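Notes from the Timunby House front desk

Hello again, friends! We made it through another winter of buckets under the skylight, and I'm happy to say the old ballroom floor is finally down again, all 384 boards of it (Gwion Prothero numbered every single one in pencil before they came up, bless him).

The big news is the music room. Tomomi Aoki has been scraping away at the paint near the fireplace and found a soft green under the brown, which she thinks goes back to the Plarnivov family's first years in the house. I always pictured that room gloomy, so I'm thrilled. We're matching the green for the shutters too, and you can peek in from the doorway while she works.

Tours start again in August, 30 people at most, and Morfudd Trevor is leading the attic one. Wear flat shoes, please, those back stairs are steep! The upstairs rooms have no heat, so bring a layer even if it's sunny out.

Tickets are at the gatehouse or by phone. Ask for Idrisa if I'm out in the garden.
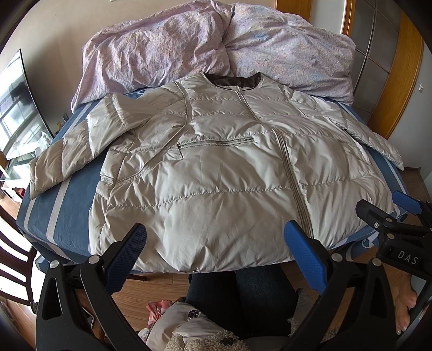

Oh, and the tearoom is keeping its winter hours until the new stove is in, so it's soup and rolls only for now.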